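Category: Laser cutters > Materials and settings
Last updated: November

Natália Pinheiro
Cutting 3 mm acrylic on a Clusard. The top edge comes out clean but the bottom is frosted, even at 73% power. Two passes made it worse. Is it focus?
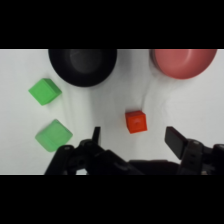 Adelino Cardoso
Check the focus first - mine was 2 mm too high. Then raise the sheet so air gets under it. I rest mine on cubes, three like the ones on that white cloth would hold a small panel.

Ksawery Ziółkowski
clean the lens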